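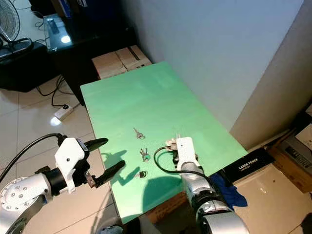 Prokereo Tabletop Set, release 3 - README and data card

Please read the section on the right-arm stall before you train anything on this release. I know most people scroll straight to the folder layout (I do it too), but the stall touches 228 of the 3861 episodes, and if you mix them in without thinking about it you will teach your model a habit that took us a good while to get rid of on our own robot.

What the set holds

Two-arm tabletop episodes, all of them picking up and moving small household objects on a green board. Keys, key fobs and other little metal things make up most of it. They are awkward to grasp, they slide, and they sit so low on the board that the fingers have to come down very close to it, and that last bit is where our trouble started. Each episode has head camera video, joint positions for both arms, gripper opening, motor current and a one-line task note typed by the operator.

The right-arm stall

During the January sessions the right gripper began to press into the board at the end of a grasp. It was a gentle push at first and none of us took it for a fault. The operators thought they were coming in low, and they corrected by hand, and the episodes looked fine on video. Then one afternoon the right arm pushed down on a key, the current climbed, the arm stalled, and the stop that should have let go after 20 milliseconds didn't fire at all. Deepika Salian was on the controls and hit the red button. She was quick and nobody was hurt, though the board had a dent in it and one fingertip had to be replaced.

We went back through the logs with her over the next few days and found two separate things. The first was a height offset in the right arm that had drifted after a wrist swap, so the arm believed it was higher than it was. The second was worse: a settings file from Stolow, our older control program, was still being loaded at startup, and it turned the current limit off for the right side only. The left arm was never affected. Either fault by itself would have been a nuisance, and having both at once is how you get an arm leaning on a board with nothing telling it to quit.

What we changed

The offset is now checked against a fixed block before every session, and Jultix, the program that records the episodes, refuses to start if the current limit is missing on either side. We also moved the stop button to the operator's near hand. It had been at arm's length before, and Deepika was very polite about pointing that out.

How the affected episodes are marked

All 228 carry stall_risk = true in the episode table. They are kept in their own folder, named ham, after the Ham workstation they were recorded on. The default loader skips that folder. I would ask you to leave it that way for policy training, but the episodes are lovely material if you work on fault detection - the slow rise in current is very clear in most of them, and I would be delighted to see somebody do something good with it.

One warning about the marks. They were set from the current logs with a threshold of 700 milliamps, and a light press can stay under that. If you find an unmarked episode where the right gripper seems to push, please send me the episode number and I will look at it myself.

Folders

main - episodes without the mark
ham - marked episodes
tables - the episode table, task notes and per-session offset checks
logs - full current logs for the January sessions

Known gaps

Offset checks don't exist for anything recorded before the fault was found, so treat right-arm heights in those sessions with some care. Four task notes are blank. The current log for the stall itself ends when the button was pressed, and the video runs on a little longer than the log does.

Last edited 10/26/26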